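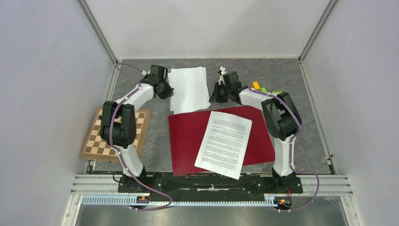
About Morura

Morura tests mattresses, pillows and bedding, and we start from the position that most of what is printed on the tag is wishful thinking. The company began in August in two rooms over a shoe repair shop on Herath Street. We have moved once, to Golano, for the freight elevator.

What we do

People send us claims and we check them. A maker says its foam stays cooler. Cooler than what? Measured where, and after how many hours? We write back with those questions before we quote a price, and a fair number of inquiries end there. That's fine with us.

We have 668 finished reports on file. Plenty of them end with the words "no difference we could find." Clients don't love that line, and a few have asked us to soften it. We don't soften it. If you want a gold seal for your packaging, there are other firms who will sell you one, and they are quicker than we are.

What we don't believe

We don't believe in thread counts over 1,000. We don't believe a pillow can fix your neck in four nights, or that "hotel quality" means anything until somebody names the hotel. We are not sure about copper. We were not sure about bamboo either, and having tested a good deal of it we're still not.

We have doubts about our own work too. Lab tests of comfort are shaky, and sleepers are poor witnesses. Our panel has 13 people on it, too small to settle most arguments, and every report says so on the first page.

Who pays us

Mostly makers, some retailers. You should be suspicious of that, and we would be. Fees are paid up front and don't depend on the result. The Condar price sheet is the same for everybody and we send it to anyone who asks, competitors included.

Visiting

By appointment only. The door on the parking lot side is the right one, whatever the map says.

Page last changed Wed 28 November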